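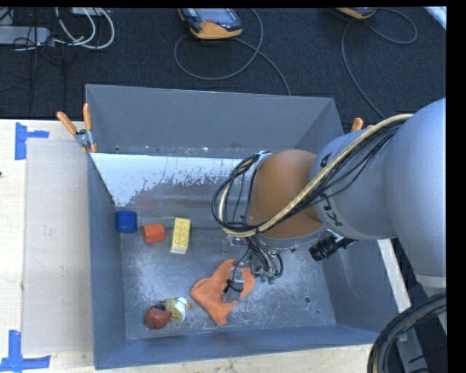 4. Coding the Formations

Figure 2. Three toy blocks lined up in the left half of a grey metal bin.

4.1 Film and plays

The clips come from the home and away games of two clubs in the same amateur football league, Sutik and Kuvov. Both clubs film every game for their own use and were generous with the results, although "film" is a flattering word for what Kuvov handed over from its away schedule. We cut 3000 offensive snaps from the two archives. A snap entered the pool if the play began from scrimmage and the clip started before the ball moved. Kneel-downs were left out, as were spikes and any play run after a brawl that emptied a bench.

After a first viewing, 2649 snaps remained usable. The rest were lost for reasons familiar to people who have worked with amateur game film. The operator was following a substitute. The operator was following the band. A parent in a large hat stood up on third down, and went on standing up on third down with a consistency that our defensive coding never matched. We had planned to fill the gaps with the league's play-by-play feed, Vuvow, and gave up the plan when we found that the feed records personnel by jersey number and that Kuvov had issued the same jersey number to both of its tight ends.

The loss of clips is unlikely to be random. Away games fare worse than home games, and passing downs worse than running downs, as deep receivers tend to leave the picture first. Readers who want to use our counts to say anything about how often these clubs throw should resist.

4.2 The label set

Earlier studies of formation recognition mostly use label sets borrowed from coaching manuals. Coaching manuals are written by coaches, and a coach has a strong professional interest in his formation having a name that the coach across the field does not know. The manual used at Sutik calls a common three-receiver set "Harbor." The manual used at Kuvov calls the same set "Rake," and uses "Harbor" for something with a fullback in it. Our first joint coding meeting lasted one afternoon and was spent entirely on this word.

We therefore dropped all house names and coded each snap on plain features: the number of backs behind the quarterback, the number of receivers split to each side, whether a tight end was attached to the line, whether the quarterback was under center, and whether any player was in motion at the snap. A named formation, where we need one for comparison with earlier work, is then rebuilt from the features by rule. The rules are listed in the appendix. They are dull, and we recommend them.

Two features gave trouble from the first day. The first was the attached tight end. A tight end who lines up a yard wide of his tackle is attached; a tight end who lines up four yards wide is a receiver with ambitions. Between those distances lies a region that both clubs' tight ends seem to have found independently and moved into for the season. We settled on a rule of arm's length: if the two men could shake hands without either one taking a step, the tight end is attached. We are aware that this makes the label depend on the length of arms.

The second was motion. The rulebook has a definition of motion and the players have habits. Sutik's slot receiver, in particular, bounces on his toes before every snap of every game, and a strict reader of our first codebook would have put him in motion on all of them. The revised codebook asks for a full step sideways or backward.

4.3 Coders and procedure

All snaps were coded in Vidmar, a video tagging program that we chose because the department already paid for it. Vidmar allows slow playback, drawing on the picture, and shared tag lists. It also logs coders out after a period without clicks, a period that proved to be slightly shorter than the time needed to decide on an attached tight end. Tags that had not been saved were lost, and with them some good will.

Coding was done by the two authors. Ristić played offensive line in college and Jurić has never played football in any form. We had expected the experienced coder to be the more reliable one. On the 300 snaps that both of us coded, we agreed almost always on the position of the quarterback and the number of backs, and usually on the split of the receivers. When we disagreed, and went back to the clip together with the codebook open, the codebook more often took the side of the coder with no experience. Ristić had a tendency to code the formation he thought the offense ought to be in, given the down and distance. On several clips he had supplied a fullback.

The finding is awkward for one of us and useful to anyone hiring coders. Knowledge of the game speeds up the work a good deal. It also lets the coder see through obstacles, and the parent in the hat was no obstacle at all to a man who already knew what was behind her. Jurić marked those snaps as unclear, as the codebook asks. For the final data set we kept her unclear marks wherever the two codings differed on visibility, and settled all other disagreements by discussion.

The discussions were polite. A log was kept, and it is available on request, with one page removed.

4.4 What the codes leave out

Nothing in the feature list captures how well a team is lined up. A formation in which the left guard is facing the wrong way is coded the same as one in which he is facing the defense. We considered a quality score and tried one out on a small set of early-season Sutik clips, where it would have been most needed. The scores tracked the final result of the game so closely that we suspect we were coding the scoreboard, which is visible behind the north end zone.

We also do not code the defense. A defensive front in this league is a matter of opinion until the ball is snapped and frequently afterward. Earlier work that reports high agreement on fronts has used professional film, shot from above, of people who are paid to stand in the correct place.

Finally, the codes treat each snap as a separate event. Coaches call plays in sequences, and a set shown in the first quarter may exist only to be shown again in the fourth. Kuvov's offense opened every March scrimmage with the same unbalanced line, ran the same sweep out of it, and lost yards each time. Their coordinator told us he was setting something up. The season files contain no further use of the formation, and we have coded it as it stands.

The coded data, frozen on January 12, 2026, are used without further changes in Section 5, where we compare the hand labels with the output of the two automatic methods.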